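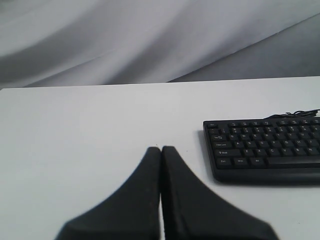 1 min read

July 8, 2025

I am cleaning my desk since the morning, and now I like to look at it. The old black keyboard stays on the right, with its cable still in a small mess behind. I wanted to tie it, but I forgot to buy the ties. The gray cloth from Aniela hangs at the back and makes big folds. She says I must iron it. Maybe in December! 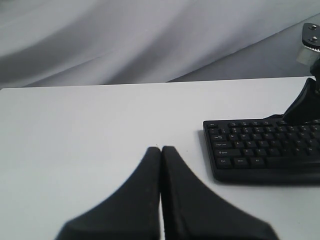
Fanni wrote to ask if I continue my story. I have about 1,000 words, and 48 of them are good, I think. I promised her two pages before she leaves for Jugah. The white table shows every small speck, so I will wipe it one more time and then I will sit and type, even if it is only the title.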